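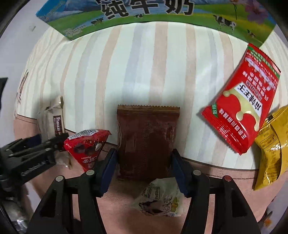
Tuck shop news

The office tuck shop at Silteck is six months old, and against all forecasts it is still in credit. The rules have not changed. You take a snack, you put money in the tin, and you do not leave a note saying you will pay later. We have 14 of those notes already and they are not legal tender.

Prices go up by 2p from next month. We know. Plikis, who deliver the crisps, have put up their charges, and the tin cannot run on goodwill and foreign coins.

A word on swaps. Several of you have been bringing things back from holiday and leaving them on the shelf in place of payment. This is kind, and the spicy ones vanish before 9 in the morning, but please write on a sticker what they are and whether they contain nuts. The Kalniņš biscuits sat there for weeks – it seems we all took them for soap.

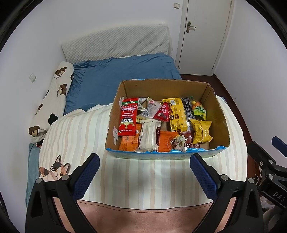 Wikum, June

Our colleagues at the Wikum branch would like a tuck shop too, and have asked how we did it. We sent them the rules, a spare tin and two of the notes, so they know what to expect. They have a bigger kitchen than ours and a better kettle, and have mentioned both.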